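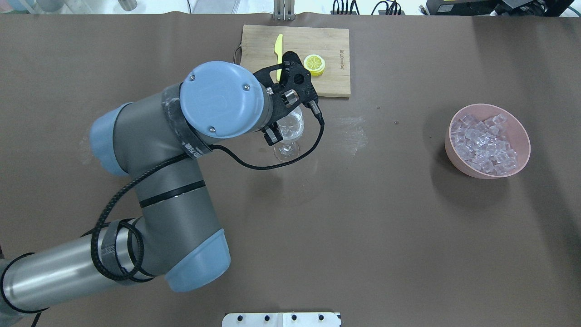

Wine glass under the gripper, cutting board behind.

GADBY YARD WAGON MOVEMENTS
README for release 2

What this is

A record of 908 wagon movements on a model railway, taken over 60 operating sessions and typed up by someone who should have been painting backdrops. The layout is Gadby, a OO gauge freight yard at the end of an imaginary British branch, set in the years when the real thing was busy getting rid of wagonload freight. Every movement is a wagon going from one place to another because a card said so, or because an operator misread the card. Both kinds are in the file and they are marked.

If you were hoping for prototype data, you want an archive and a cup of tea. There is no real Gadby and no real traffic behind any of it. What you get is a fairly long run of how a small freight layout behaves when people run it by the rules, followed by how it behaves when they get tired.

Who made it

Innes Pollock built the layout, wrote the cards, ran most of the sessions and typed the lot. Complaints go to the same address as compliments. The complaints have been more detailed.

Files

movements.csv
One row per movement. The main file, and the only one most people need.

wagons.csv
One row per wagon. Running number, type, body color, coupling, weight in grams, and whether it has ever been dropped.

places.csv
The sidings and what they can hold. Lengths are in millimeters between clearance points, measured with a steel rule on a day when I could still kneel comfortably.

sessions.csv
One row per session, with the number of operators and the sequence used.

notes.txt
Remarks copied from the margins of the sheets. Spelling has been left as found. Some language has been left out.

Columns in movements.csv

session: joins to sessions.csv.

order: position within the session, starting at 1. Order is reliable. Clock time is missing, and the fast clock would not have helped you anyway. It gained steadily until October and then stopped in sympathy with the real one.

wagon: running number as painted. Where two wagons carry the same number (my fault, a bulk purchase of transfers) the second has a letter B after it.

from, to: codes from places.csv. JEN is the Jendon exchange sidings, which is to say the fiddle yard. ALT is the Altesside staging road, a cassette behind a bookcase. PAP is Pappas, the agricultural merchant's siding, named after nothing in particular and switched more often than everything else put together.

loaded: yes, no, or unknown. Unknown mostly means a van, since nobody opens the doors on a van to check.

carded: yes if the move was on the card. No if it was improvised to clear the way. The improvised ones are the interesting part.

result: clean, recoupled, derailed, handled. See below.

How results were judged

A movement is clean when the wagon arrived where it was meant to, standing on all its wheels, without anyone reaching over the backscene. Recoupled means the couplings needed a second attempt or a poke with the stick. Derailed is self-explanatory. Handled means somebody picked the wagon up and put it where they wanted it, usually while looking at the ceiling.

I ask operators to write down handled moves and I believe they write down most of them. Treat the handled count as a minimum. On exhibition layouts I have stood in front of, it would be the largest category by a comfortable margin.

When a movement earned more than one result, the worst one was kept. Handled outranks derailed. I've had letters about this.
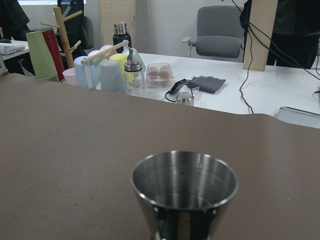
Mug tree, pastel cups and an oil dispenser on the white table; stainless cup in front.

How the cards work

Each wagon has a pocket with its number and type. A slip goes in the pocket with up to four destinations printed around the edges, and you turn the slip at the end of the session. American readers will recognize the car card and waybill system with the good parts filed down to fit a layout eight feet long. British readers will recognize it as a thing they once meant to try.

Slips were shuffled once at the start and then left alone. This means destinations repeat in a pattern if you look at any one wagon for long enough. Anyone fitting a model to the data should know this before announcing they have discovered a pattern.

Brake vans do not have cards. They follow the trains and turn up in the file only when somebody left one blocking the headshunt, coded as carded = no.

Locomotives are not recorded at all. The file was designed around wagons, and by the time I realized that the shunter's wheelbase explained half the trouble on the Pappas turnout, the sheets were already full. If you want to put it back in, notes.txt has the occasional clue, such as "blue one again" and "who put this on the roster."

Known problems

The Pappas siding was relaid partway through. The old turnout had a plastic frog and an opinion. Movements before the relay are flagged in sessions.csv with old_track = yes, and you should split on that column before comparing anything. People who don't split on it write to me to say performance improved sharply, and ask whether it was the operators. It was not the operators.

Weights were taken on a kitchen scale that reads in whole grams. Several of the lighter open wagons were later given lead under the floor. The file holds the final weight only, so early derailments are attributed to wagons which look, on paper, as if they should have behaved.

The coupling column says "tension lock" for a good many wagons whose couplings came from different makers in different decades. They are all tension locks in the way that all cheese is cheese. Heights vary. I have not measured them and would be delighted to include your figures if you come and do it.

One session was recorded by a visitor who wrote every destination out in full, with county. Those rows have been converted to codes by hand. I am confident about nearly all of them.

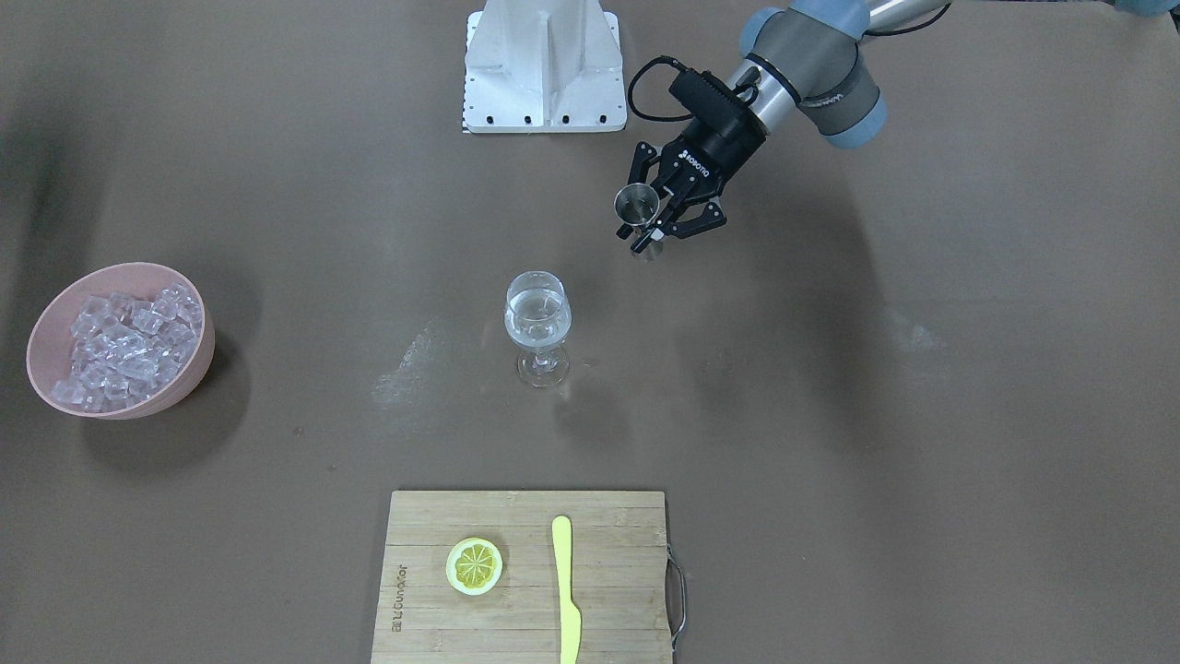 The minimum radius on the approach to ALT is tighter than places.csv used to claim. Release 1 gave the radius I had planned. Release 2 gives the radius I laid. Anything built on the earlier figure will be a little optimistic about long wheelbase vans, as was I.

Rows with a blank wagon number were kept. Something moved; we just don't know what. Drop them if they bother you.

What you might use it for

Testing switching software against a yard that was run by people. Several of the puzzle solvers I have tried are superb at finding the shortest sequence and have no notion that a human being will pull the whole cut out twice to avoid a coupling he doesn't like.

Choosing siding lengths. The gap between how many wagons a road will hold and how many you can comfortably work is all through this file, and it was a more expensive lesson for me than it needs to be for you.

Teaching somebody spreadsheets who would otherwise not sit still for spreadsheets.

What you should not use it for

Any claim about how British freight was worked. The traffic mix is whatever I owned. There is far too much china clay for an inland branch, and the fish van has no business being there, but it was a present.

Ranking operators. Names were never entered and the initials on the sheets have been removed. You could probably work out who was who from the notes if you knew us, and if you know us you'll have formed a view already.

Ranking manufacturers. Most of the wagons have had their wheels changed, their couplings bent, and their underframes glued back on. Whatever they prove, it is no longer the factory's doing.
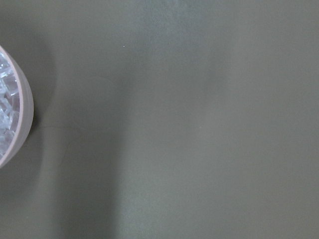
This page last changed: December 31, 2023

Changes since release 1

Column "handled" folded into "result." It had been a separate yes/no field, which allowed a movement to be both clean and handled, and a surprising number were.

Siding codes shortened to three letters.

Radius at ALT corrected, as confessed above.

Duplicate rows from one session removed. I had typed the same sheet on consecutive evenings without noticing, and made different mistakes each time.

Terms

Copy it, chop it up, put it in your club newsletter. Please keep the name Gadby on it somewhere and please don't sell it. The track plan is not included and is under separate terms, those being that I have to find it first.

Printed copies

A run of 250 stapled booklets was made with the card blanks, the code list and a handful of worked sessions. They can be had for postage while they last. At the present rate of demand they will see out the layout, the bookcase and the author. The blanks are sized for a standard index card cut in half, and if you print your own, turn off "fit to page" or the slips will stick in the pockets.

Corrections

Send the session and order numbers with what you think is wrong. "Some of the van moves look odd" is true but I can't do much with it. The original sheets are kept in a box file under the Jendon end and can be checked, provided nothing is standing on the lifting flap.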